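How to get your club's events into the campus app (and keep them there)

Posted 16/09/2025

I run the calendar for a student association, and every fall I get the same panicked emails from clubs whose events aren't showing up in Plaseo. So I'm writing the whole thing down once, and you can bookmark it and stop emailing me (kidding, mostly).

Before you start, you need two things: an officer login and your club's page already approved for the year. If your page still has the gray "pending" banner, stop right there and get that sorted first. Events from pending pages get saved but never published, and the app won't warn you.

Step 1. Make the event on the website

Log in on a laptop, please! The phone version hides half the fields. Go to Manage, then Events, then New. Type the title the way you'd say it to a friend, so "Fall Film Night" and skip the club's full legal name. The list view chops long titles and everybody ends up reading "The Undergraduate Association of..." over and over.

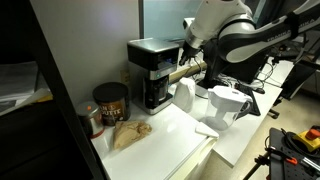

Set the end time too. If you leave it blank, the app assumes midnight, and your one-hour info session turns into a seven-hour block on everyone's calendar.

Step 2. Pick the room from the list

Don't type the location by hand. Start typing and wait for the dropdown. If you pick Rantala Hall from the list, people get a map pin and the walking directions. If you type "rantala, upstairs" they get nothing, and they message you ten minutes before it starts — ask me how I know.
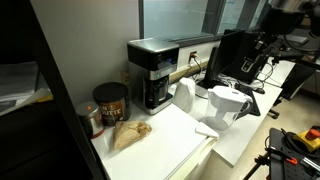
The coffee corner, kettle included.

Step 3. Choose your tags

You can use up to 3. I'd go with one for the type of event, one for the subject, and "Free food" only if there's really free food. Our feed has 1,791 followers and they take that tag very seriously.

Step 4. Submit, then check

Hit Submit and give it about 2 hours. Then open the app on your phone, search your title, and look at it like a stranger would. Is the date right? Does the picture load?

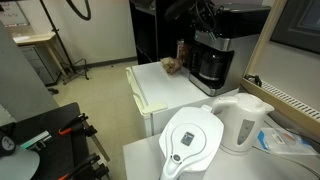
If it's still missing the next day, look at the Audience setting. It switches back to "Members only" whenever you copy an old event, and that one setting explains most of the emails I get. Change it to "All students," save, and pull down to refresh.

For anything in October, try to submit a full week early, when the queue gets long.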